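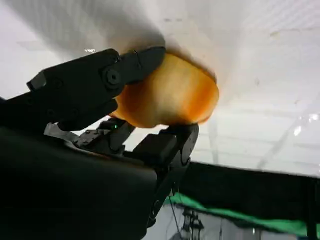 3.2 Crust color and storage

Rolls for the storage trial were baked in February at the Wenlow bakery from a single flour lot. All doughs had the same water content and the same proofing time. Half of the batches were brushed with egg wash before baking and half were left plain. A total of 129 rolls were kept for measurement, and the rest were used for the taste panel described in Section 4.

Figure 1. Baked roll with a glossy crust. The color shades from pale yellow at the center to deeper amber-orange along one side.

Crust color was read at three points on each roll after one hour of cooling. Plain rolls gave similar readings at all three points. Washed rolls were darker overall and varied more from center to edge. We therefore report edge and center values separately in Table 2, following the method used in the earlier Ditberg trials.

Moisture loss was measured by weight over four days in paper bags. Washed rolls lost slightly less weight on the first day, but the two groups could not be told apart by the third. Crumb firmness rose in both groups at the same rate. Two batches were dropped from the firmness data after the storage cabinet was left open overnight. Their color readings were taken before this and are included.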